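Guðlaug Vestergaard has specified coatings for interior timber for most of her working life, first for a joinery firm and now on her own account from Brirnside. She agreed to talk about one narrow question: why stained and oiled wood indoors changes colour unevenly, and what an owner can reasonably do about it.

She began with the stain itself. "People ask what colour I want a floor to be. I ask what colour they will accept in ten years," she said. "Those are two separate specifications."

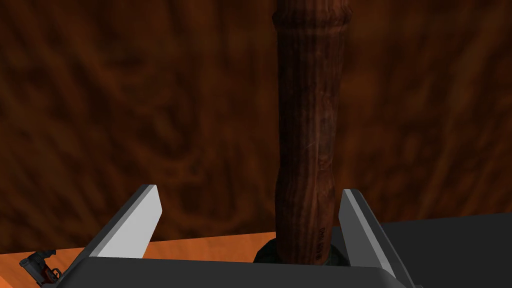
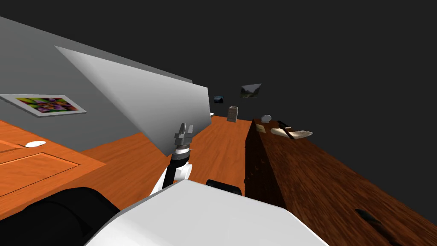 ## Light before wear

Most complaints that reach her concern light. Timber darkens or bleaches according to species, and a pigment or dye on top of it has its own rate of change. When the two drift in opposite directions, the result can look stable for several years and then shift quickly.

"Dye goes first," she said. "Pigment sits in the grain and holds. So a red-brown finish made mostly from dye will lose the red, and what remains is a thin yellow-brown with dark lines in it. The owner thinks the wood has dried out and puts oil on it. The oil does nothing for the colour."

Her test for this is a covered strip. She tapes card over a small area of the sample board, leaves the board in the room where the finish will be used, and lifts the card in July. In a south-facing room the difference is usually plain by then. She keeps 194 such boards, labelled by species and product.

## Preparation

Vestergaard is strict on sanding, and her reasons are mostly to do with stain uptake. A surface taken to 80 grit accepts a great deal of colour and shows every scratch. One taken too fine closes up and goes patchy. For softwood that will be stained she stops well short of a polish.

"The mistake is sanding the flat parts with a machine and the mouldings by hand, with a different paper," she said. "Then the groove round a panel comes out darker than the panel, and they blame the tin."

Turned work is harder again, as the end grain appears wherever the diameter changes. She wipes those parts with a thinned sealer before the stain goes on, and accepts that the match will be close but not exact.

## Products

She was asked to compare the three she uses most. Kisolent is a solvent-borne stain with a long open time, which she prefers for large areas and for anyone working alone. Aravena is water-borne, dries quickly and raises the grain, so the surface must be damped and cut back first. Neltura is a hardwax oil. It needs 2 thin coats, and she has seen it fail mainly where a third was added.

"It stays tacky. You then have a floor that collects dust, and the only remedy is to take it off," she said. "Buff it until the cloth comes away clean. If the cloth drags, you have left too much on."

On coverage she distrusts the tin. For a recent hall she measured the boards, ran a trial on one square metre and ordered from that figure. The floor took 175 millilitres to the square metre in all, well above the printed rate, owing to old boards with open joints.

## Maintenance

Her advice on cleaning was short: a vacuum with a soft head, a cloth wrung nearly dry, and no steam. Rugs should be moved every few months in the first year – after that the edge of the shadow is fixed and will need sanding to remove.

Handles and the area beside them need more attention than floors. Skin oils soften some finishes, and she recommends a harder varnish on doors and drawer fronts even where the rest of the room is oiled. The sheen will differ slightly. Most clients don't notice, she said, provided both are ordered as matt and checked side by side before work starts.

She writes the batch number of every tin inside a cupboard door, with the grit used and the month of application.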